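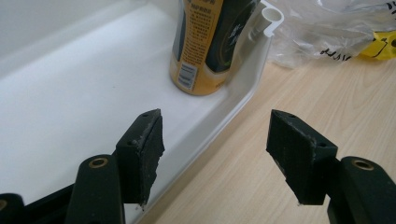 Rigoberto Espinoza reckons the pads are the weak point on these and he's not wrong, but at 477 for the hand-held kit I can live with swapping foam. Anyone else got the Zandix gripper yet? Thinking of a second one for the bench.

2 min read

**kelpie_88**
Same kit here, had it since February. Hardware fine. Software is rubbish. Calibration wizard hung on me 3 times before it saw the fingers at all. After that, no dramas.

**Flukosgate**
which firmware? the one it ships with is ancient. update first, then calibrate. it's in the manual but on the back page, who reads that

**kelpie_88**
Did update. Still hung. Different USB port fixed it, go figure.

**Rigoberto Espinoza**
My gripe is the pads and the price of the pads. Skilbridge want 30 a pair plus postage. For a bit of foam. Mine started shedding round the edges after 1,466 grasps (the app logs it) and once the edge goes you get bits on everything you pick up. Good grip on drink cans but, I'll give it that.

**torquey_mcgee**
30 is a joke. Cut your own from neoprene sheet, contact adhesive, done in ten minutes.

**Rigoberto Espinoza**
Tried neoprene. Too slick on aluminium, can spun every time I went in off centre. Back to the stock foam.

**torquey_mcgee**
then you had the wrong neoprene mate. textured side out

**saltbush**
Disagree with both of you, silicone. Wipes clean, doesn't fray. Costs a bit more up front. Only catch is crinkly plastic bags stick to it and you have to shake them off.

**Flukosgate**
silicone throws the closing width out unless you go thin. did anyone check theirs after? mine was closing short and I blamed the linkage for a week

**saltbush**
Yeah re-zeroed it. Takes a minute, menu > fingers > zero.

**nth_degree**
Has anyone looked at the Olmedo instead? Dearer, but rubber pads that clip on, no glue. Demo unit at work felt heavier in the hand, wouldnt want to hold it all arvo.

**kelpie_88**
Used one. Wrist was cooked by lunch. Zandix for long sessions, Olmedo if it's going on an arm and staying there.

**nth_degree**
Fair enough. Might wait for the next Zandix then.

**Rigoberto Espinoza**
I emailed Skilbridge re bulk pads. They'll do a discount on ten pairs. If enough of us want in I'll put the order thru, PM me your postcode and what you're after.

**torquey_mcgee**
still say neoprene

Comments (3)

Marg_T: Put me down for two pairs please, PM sent.

dunny_budgie: does the pad from the older model fit? screw holes look the same spacing to me but I havent measured

Flukosgate: @dunny_budgie no, the old ones are narrower

We use cookies to keep you logged in and to remember your settings. Accept / Manage cookies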